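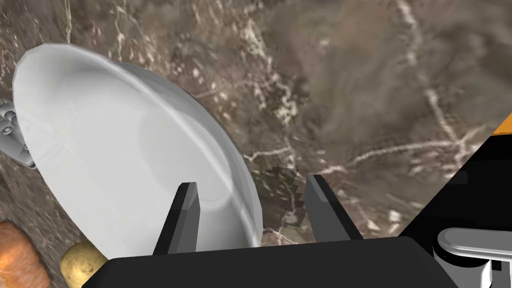

What happens when two countries can't agree?

Have you ever had an argument with a friend about whose turn it was, or where the line in the playground should go? Countries have arguments too! They might fall out over a river, a fishing spot, or where exactly one country stops and the next one starts. Sorting these things out by talking is called diplomacy, and it is one of the most interesting jobs in the world.

Who does the talking?

The people who do it are called diplomats. Lots of them live abroad and work in an embassy, a kind of office that one country has inside another. The person in charge of an embassy is the ambassador. Ambassadors go to a lot of meetings — and yes, quite a few dinners — and they have to be brilliant listeners.

Let's try one!

Imagine two countries called Bilska and Halvorsen. A river runs between them, and both want to use the water. Farmers in Bilska need it for their fields. Halvorsen wants to build a dam to make electricity. Everyone is getting cross!

First, each country picks a team. Then they need somewhere to meet, and it's often a third country that isn't part of the quarrel. Ours can be Borbridge. Someone from Borbridge might sit in the middle and help both sides stay calm. That helper is called a mediator.

Now the talking starts, and it can take ages. Real talks sometimes go on for years! Bilska might say, "You can have your dam if you let enough water through every summer." Halvorsen might say, "All right, but we'd like to buy some of your wheat." When each side gives up a bit of what it wanted, we call it a compromise.

Writing it down

If they agree, they write a treaty. A treaty is a promise between countries, and it can be very short or as long as a whole book. Ours has 80 pages, with maps! Leaders sign it, and in many countries the parliament has to vote on it as well before it counts.

Have a go yourself

Split into two teams of seven and choose something to share, like one football pitch at lunchtime. Give yourselves 30 minutes to write a treaty that both teams will sign. Don't forget to pick a mediator!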